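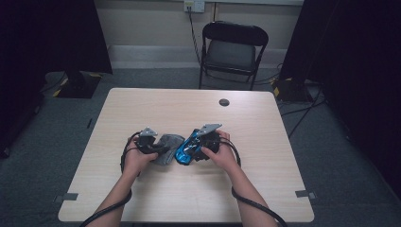 Both grippers in hand at the table, gray cloth on the left, shiny blue crumpled item on the right

cbaxter
Joined September, Posts: 13

Hi all, long time reader, first real question. I look after a two-handed gripper station (we do soft stuff, cloth and crinkly film mostly) and the right gripper keeps dropping its signal. Left one is fine. It's always when I turn my wrist outward, and it comes back by itself a second or two later, which is driving me nuts because by then the run is toast and I have to start over.

What I've done so far: reseated the plug at the gripper, reseated it at the box, cleaned the contacts, swore at it. The cables loop out to either side of the hands and come back along my forearms to the front of the table, same on both sides. They're thick and pretty stiff. I have a spare set on order from Ditum but that's weeks off. Anything I should try before I start cutting into things?

bev_stubbs
Posts: 2233

Swap the cables left to right first! Before anything else. If the fault moves to the left hand it's the cable, if it stays put it's the gripper or its port. Takes five minutes and saves you a week of guessing.

My money is on the cable though. Those big loops look relaxed but all the weight of the part hanging down past your arm is pulling on the last inch by the connector, and every wrist turn bends it in the same spot. I've killed three that way.

tipoki_fan
Posts: 200

Gonna disagree with Bev a bit. On the Tipoki handhelds I used to run, it was the bracket screws. The metal bracket on top works loose, the body flexes a hair when you squeeze, and the little board inside loses its seat. Looked exactly like a cable fault and I changed two perfectly good cables before I caught it. Grab the bracket and wiggle it. Any play at all, snug it up and test again.

Also is it me or is the bracket on the right one bigger? More leverage if so.

cbaxter

Yes, the right one is larger and flat, the left one is the small angular type. They came that way. I'll wiggle and swap tomorrow and report back.

lillia_k
Posts: 871

Please don't just crank on those screws, they go into plastic on a lot of these and they strip if you look at them funny. Finger tight plus a tiny nudge, and a dab of the removable thread stuff.

Side question, are you using the tape at the front corners to line anything up? We have strips on our table too and re-zero against them every morning, and I've seen people get "dropouts" that were really the tracking going off after somebody bumped the table. Worth ruling out.

bev_stubbs

Lillia, he said it comes back when he straightens his wrist. A bumped table doesn't do that.

lillia_k

He said it comes back by itself a second or two later! Not the same thing. Cameron, which is it?

cbaxter

Ha, fair, I was sloppy. It comes back by itself whether I move or not. But it only ever goes out on the wrist turn. I do check the corners before I start, and they were fine every time.

cbaxter

OK, update. No play in the bracket that I could feel. Swapped the cables and did my usual folds, and the dropout MOVED TO THE LEFT. Went 7 folds clean, then out, then kept doing it. So it's the cable. Found the spot too, right behind the connector, the jacket feels mushy when you roll it between your fingers.

bev_stubbs

Told ya :) Cut it back past the mushy bit and put a new end on if you're comfortable doing that. Then give it a soft strap at the forearm, elbow side of the wrist, with enough slack that you can turn your hand all the way over and the connector doesn't feel it. Check the other one the same way while you're there.

tipoki_fan

I'll take the L on this one. Still check your brackets though.

lillia_k

We put Sundent sleeve over the first few inches on ours. Stiffens it up right where it wants to kink. Some folks hate it because it makes the gripper feel heavier, and after a long session I kinda get that.

cbaxter

Re-ended it last night and it's about four inches shorter, so the loop on that side is tighter than I'd like. No dropouts this morning, but I only got in a short session. Strap is on. Lillia, which size sleeve did you use? The jacket on mine is pretty fat and I don't want to order it twice.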